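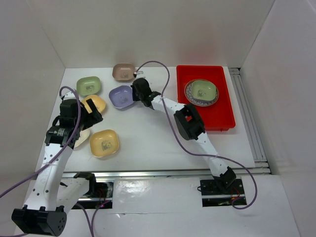 Small square dishes and a red tray

About Clulero

Clulero rents tableware for meals at home, in church halls, at offices and outdoors. We are in Coltwood, on the lower end of Dolan Street, in the building that used to be the feed store. Most of our customers live within a half hour's drive. We rent plates, bowls, serving dishes, trays, glasses and flatware. We do not rent tables, chairs, tents or linens.

The business was started by Annick Bergeron, who had spent nine years running the kitchen at a conference center and was tired of throwing out paper plates. She bought her first stock from a hotel that was closing and kept it in her garage. The first customer was a neighbor with a graduation party. The garage filled up by the second summer, and Clulero moved to Dolan Street that fall.

Annick still does the buying. She buys mixed lots as well as full sets, so our shelves hold both plain white restaurant china and colored or patterned pieces that came in small numbers. The plain white is what most weddings take. The mixed pieces go out for brunches, showers and family dinners, where it doesn't matter if the plates match.

How renting works

Send us the date, the number of guests and a rough menu. We write back with a list and a price. If the list looks right, you pay a deposit and we set the order aside. The balance is due at pickup. You can change the list until the week before, as long as the pieces you want are still open for that date. May and June book up early.

Pickup is from the side door on the alley. Everything goes out in lidded crates with dividers, and the crates fit in the back of an ordinary car. A full order for 130 guests will need a pickup truck or a second trip. We deliver inside Coltwood for a flat fee and to Genska by arrangement. The driver brings the crates to the door but does not carry them up stairs or set the table.

Scrape the plates and put them back in the crates they came in. You don't need to wash them. Please don't stack glasses inside each other, and don't leave knives loose in a crate of plates.
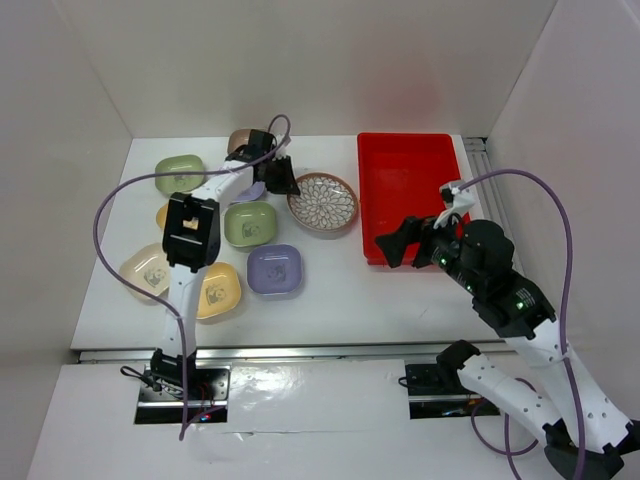
Dishes in different colors, with a larger patterned plate

Washing and storage

All washing is done on site. We have two machines, one for glassware and one for everything else. Pieces with worn decoration are washed by hand. After drying, each piece is checked along the rim and the foot, and anything with a chip comes out of stock. Chipped plates are sold from a bin by the front counter or given to the mosaic class at the Coltwood adult school.

At the last stock check we had 3,516 pieces on the shelves. Glasses break most often, then small bowls. Large platters almost never do, but they are the hardest to replace when they go missing, so we ask customers to look for them before returning an order.

Visiting us

The front room is open on Saturday mornings. You can lay out a place setting on the long counter, mix pieces and write down what you like. Bring a napkin or a piece of your tablecloth if you are trying to match a color. On other days we are usually washing or loading, so please write ahead.

Parking is on the street. The lot next door belongs to the dentist.

Questions we get
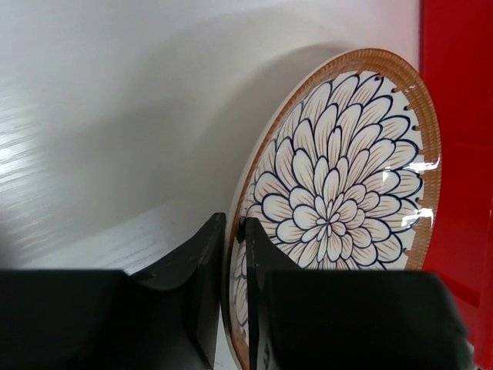
What happens if we break something?
You pay the replacement price printed next to that piece on your rental list. We take it out of the deposit and send back the rest after the order has been checked in. Put broken pieces in a bag or box, separate from the rest, and tell us when you drop off the crates.

Can we keep an order an extra day?
Usually, if the same pieces aren't booked by someone else. Ask before the return date. The extra day is charged at half the rental price.

Do you buy used dishes?
Sometimes. We look for full sets in good shape that can go through a commercial dishwasher. Send a list with the maker's name, if there is one on the back, and Annick will reply.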